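Skip to content
This site uses cookies to remember your login. Accept / Manage

Cell Care and Setup, Handout 4
The teardown cell: gripper, fingers, drive removal
Notes for the Wednesday group. Hajnalka Bodnár

Read before you come. Not the whole manual, just what we need to get through the session. Bring handout 3 (frames and tool offsets), I won't be reprinting it.

What the cell is for

Taking old desktop towers apart for parts. Drives first, then memory, then cards. Bakos sends the towers to us as they come, so no two loads the same. Job sheet for this term is Prurmont 702. Write that on your log page or it goes in the wrong binder.

Drives are the hard bit. Plastic brackets flex, the tabs are slippery and there's cable everywhere. Most of what follows is about the fingers because most of the faults are about the fingers.

Finger check (start of every shift)

Robot in hold, speed override at 2 percent. Gripper open.

Look at the linkages first. Every joint has a hex screw and they do back out. Put a driver on each one, feel for movement, don't crank it. If one turns freely, take it out, clean it, threadlock, back in. Mark it with paint pen so the next group can see if it's moved.

Then the fingertips. Textured face. Fills up with plastic dust off the brackets and gets shiny, and then it slips. Nylon brush, dry. No solvent, it softens the pad. If you can't feel the texture with your thumbnail after brushing, change the tip.

Then play. Close on the gauge block, wiggle by hand. Anything you can feel gets written down. Anything you can see, tag it out and come get me.

Teaching the bracket grasp

Tip goes on the edge of the blue bracket, square on. Not on the tab. The tab bends and you teach a point that isn't there when you let go. Come in slow, stop at contact, back off a hair, then save. One hand stays with the knob for the whole approach. Talk to your partner, say "moving" and "stopped" out loud, I mean it.

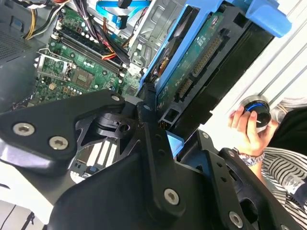

Drive pull, in order

1. Tower on its side, side panel off, pushed up to the table stops. Power lead out of the tower. Check it yourself even if your partner did.

2. Move loose cables off the drive area. By hand, robot in hold. Flat data cables spring back so tuck them under something.

3. Unplug data and power from the drive. Pull on the connector body, never the wires. Yes the drive is scrap, the habit isnt.

4. Jog to the approach point. Override at 27 for this part and no higher. Drop to 2 before you enter the case.

5. Grasp on the bracket edge. Force setting 30. More than that and the bracket bows and jams in its cage, less and it slips on the way out.

6. Pull along the slide direction, straight. If it binds stop. Don't wiggle with the robot. Release, back away, find out what's holding it. It's a latch nearly every time.

7. Up and clear before any sideways move. The chassis edge will take a fingertip off.

Common faults

Slips half way out: dirty tips, or the grasp was taught on the tab. Check tips first.

Drive comes out crooked: tool frame is off. Usually someone bumped the gripper and didnt say. Re-run the frame check from handout 3, it takes less time than arguing.

Force stop on the way in: touching a cable or the case wall. Look before you clear the fault!! Clearing and jogging again is how we bent a link last August.

Sensor picture drifts: housing bracket loose, or the lens wants a wipe. Tighten, wipe, then re-run the Flonine calibration.

Cable dress

The sensor cable needs slack at the wrist. Too tight and it pulls at the plug when the wrist rolls, too much and the loop snags on the tower. Roll the wrist through full travel with the arm up high and watch the loop the whole way. Then do the same again with the gripper down at case height, slow. Both directions. Velcro only, no zip ties, they bite into the jacket and you need side cutters next to a live cable to get them off.

Look for rub marks where the cable meets the arm. Shiny is a warning, grey fluff means swap it.
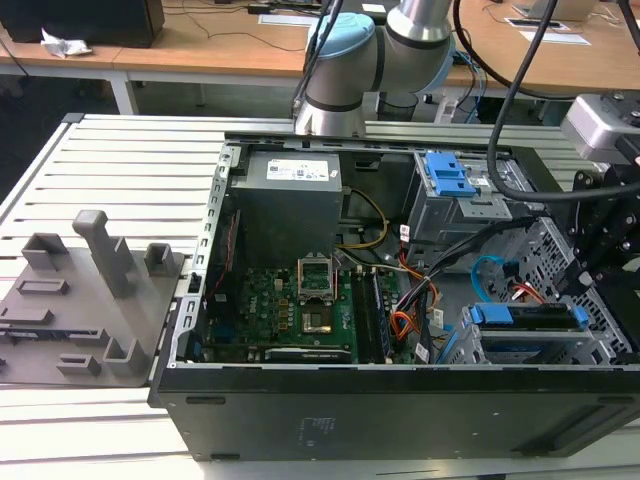
Page last modified: August, by hbodnar (rev 2)

Parking and end of shift

Gripper up out of the case before anything else. Never leave it parked inside a tower overnight, if the air or power drops it can settle onto the board. Arm to home, hold on, key out and back in the drawer.

Wipe the table slats. Screws drop through so check the tray under, a magnet on a stick is in the Lurus toolbox. Put the magnet back.

Fixture plate: check the post is tight, blow out the slots. Don't use it as a shelf.

Log page: what you changed, what you felt, who taught which points. Initials. "All good" is not a log entry.

For next time: write out the memory removal sequence in the same style as the drive pull above. One page. Think about which way the latches open and wich finger gets there first. We'll run two of them on the cell and see.

Share this page (2) | Comments (0)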